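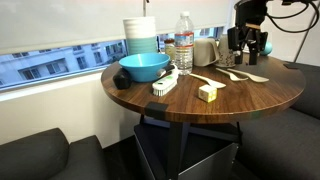
Photo: Plikgate / Derkach

Pludar Delegate Voting System
Item 261 | Wireless voting for assemblies, councils and party conferences
Page updated 09/11/2018

Overview | What You Get | Running a Vote | Secret Ballots | Rental | Questions

If you have ever sat in a hall at eleven at night while the tellers go up and down the rows for the third time, trying to decide whether the lady behind the pillar had her hand up, you already know why we started selling voting equipment. Pludar is the system we recommend to most of the assemblies, regional councils and party conferences that come to us, and we have been recommending it long enough now to have a few opinions about it, which you will find scattered through this page.

Each delegate gets a handset with three large buttons for yes, no and abstain, plus a smaller one for asking to speak. The handset talks to a base station at the chair's table, and the base station keeps the count. There is nothing for delegates to install on their phones and no account to sign in to — something our older customers are always very pleased to hear, and a fair number of the younger ones too!

What You Get

The standard set comes in rolling cases with the following:

Delegate handsets, numbered, with neck cords
One base station and one spare
Chair's console with open, close and recount keys
Software for the hall screen, Windows or Mac
Clerk's receipt printer and two rolls of paper
Charging trays
Printed quick guide in English, Spanish and Ukrainian

One base station will look after up to 1000 handsets. For anything bigger you add a second or third station and they share the work between them, up to a ceiling of 3000 delegates in a single vote. The largest hall we have fitted out ourselves was a party congress in Villalba, with nearly 2000 voting members spread over the main floor and two balconies, and we were glad we had put the extra station upstairs.

Running a Vote

The clerk types in the motion or picks it from a list prepared the night before. The chair presses open, the handsets buzz once, and everybody votes. You can set a time limit or leave the vote open until the chair closes it. Delegates may change their minds as often as they like until then, and the handset shows their current choice in plain letters so they can check it.

When the vote closes, the totals go to the hall screen and the printer at the same time. You can show the totals only, or totals by delegation, or a full roll call by name if your rules of procedure ask for one. Two-thirds majorities, absolute majorities of all members, weighted votes for delegations of different sizes and quorum checks are all built in. If your standing orders contain something stranger than that (and some of them are wonderful), send them over before you order and we will read them and tell you plainly if the software can manage it.

The request-to-speak button puts delegates in a queue on the chair's console. The chair can take them in order, or sort them so that speakers for and against take turns.

Secret Ballots

For elections of officers and other secret votes, the clerk switches the session to ballot mode. The link between handset number and vote is dropped before the count is stored, so the record shows who took part and what the totals were and no more than that. Observers may be given a read-only screen of their own. A test vote with observers present is part of every setup we do, and we would encourage you to keep up the habit when you run the system yourselves.

Paper is still the right choice for some bodies. We also carry the Derkach folding ballot box, with numbered seals, and plenty of customers use Pludar for motions and the Derkach box for leadership elections.

Rental

Most conferences meet once or twice a year, so please do think about renting before you buy. A rental includes delivery, setup the day before, one technician in the hall and collection afterward. Fall congress season fills up early, and we start taking bookings for it in January. Rental charges from the last twelve months can be taken off the price if you decide to purchase.

Questions

How long do the handsets last on a charge?
Three full conference days in normal use. They charge overnight in the trays.

What happens if a handset goes missing?
The clerk blocks its number from the console and hands out a spare. Do check coat pockets first.

Will it work if the hall's internet goes down?
Yes. Pludar uses its own radio link and never needs the internet during a session.

Can we use it across two rooms?
Usually, with a base station in each. Send us a floor plan, even a rough pencil one.

Do you offer training?
A half-day session for clerks and chairs is included with every purchase, at your place or ours.

To ask for a quote, tell us the number of voting delegates, your dates and the name of the hall.

Related items: Derkach folding ballot box | Chair's gavel and block | Delegate badge printer | Hall screen stands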